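From: Miklós Major
To: Trallness repair and reuse list
Date: 5 December 2021
Subject: Re: Will a robot ever strip a PC for us?

Gwen wrote:
> We have 298 towers in the Rotside store and it still takes a person
> with a screwdriver to do each one. Are the machines anywhere near
> ready, or should I stop hoping and order more gloves?

Dear Gwen and all,

Order the gloves, I'm afraid, but don't stop hoping altogether! I spent a very pleasant day with the people at Gurkard, who are trying arms on just this sort of job, and I came home more cheerful than I went (the soup helped). 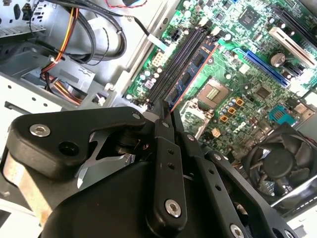
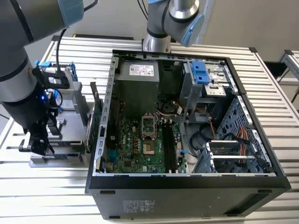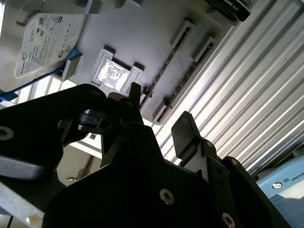

Gurkard, on the bench. The second one has the tower on its side and a drive tray or bracket in the gripper.

What they told me is that big, stiff parts are the friendly ones. Memory is fiddlier - there are those little clips at the ends of the slots - and cables are a misery, because no two builders ever tucked them away the same. You and I just push a bundle aside with a thumb and never think about it. An arm has to be taught that, more or less.

So my guess is help with the dull middle of the job before too long, and people for the rest. Illés has the longer write-up and will send it to anyone who asks. They would like 20 mixed towers from us by May, if you can spare them, the scruffier the better.

Warmest wishes,
Miklós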